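Trajectory drift after relocalization in Skurkel

Sayaka Uchida
Our group records demonstrations with hand-held grippers and processes them in Skurkel. In sessions longer than 2000 frames, the estimated gripper pose jumps by up to 19 mm following relocalization. Is there a supported setting to correct this?

Muammer Gökçe
Please confirm that the marker map was built before the first demonstration. The map should be recorded slowly, with the wall marker in view at the start and at the end. Then set the relocalization window to 100 frames and process the session again.
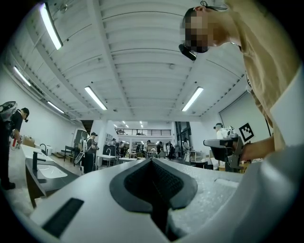 If the jump remains, export the log and compare the left and right grippers separately. A shared offset indicates a fault in the map.

Wamen
Same problem in May. Version 7 fixed it for us.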